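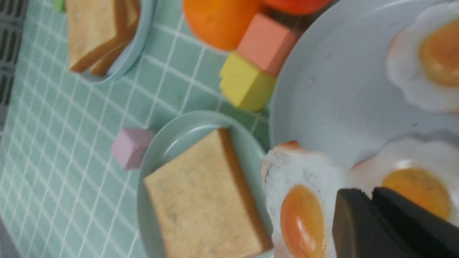
Today I visited the open day of Prellatum, and I want to write a few notes before I forget them. The visitors were 100 people, mostly students and some parents with children.

I went with my colleague Imani Mrema. We arrived early, so we could stand near the front. I recommend this to everyone, the room is narrow.

The breakfast demonstration was my favorite. Faith Kimaro explained each step in a calm way, and she let people ask in Swahili also.
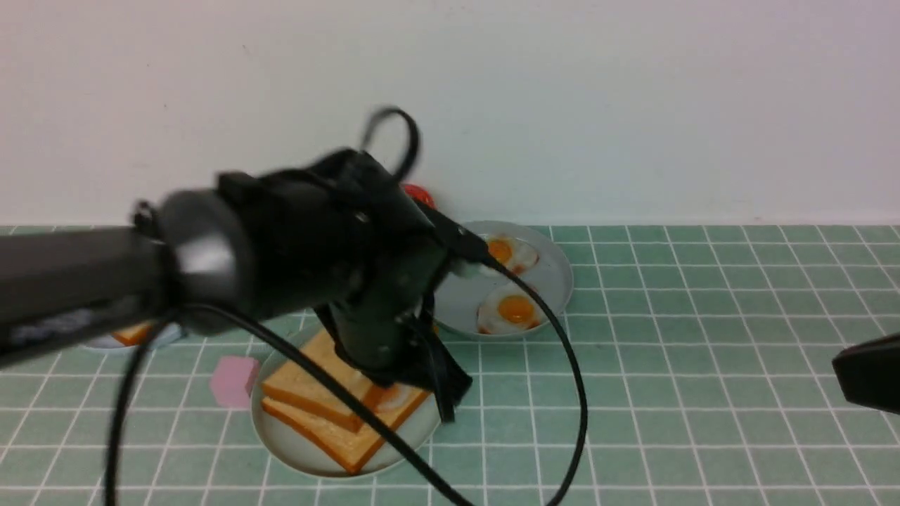
My own work is with cables in factory machines, so I am always looking at how they are fixed. I asked Faith how often they must change them, and she said she would check and write to me. On this arm they hang quite free, one makes a loop above the motor housing and another goes over the plate of toast. I would like to try a sleeve or some clips there.

A small boy asked if the robot can make tea. Faith told him "not yet, but please come again." He was very serious about it and wrote this down.

There was also a talk by Kheri Chege about safety at work. He had 4 slides only, which I liked very much. I hope he will share them.

Thank you to Mwanaisha Nzioka for the invitation. The next open day is planned for next June, and you must register by email.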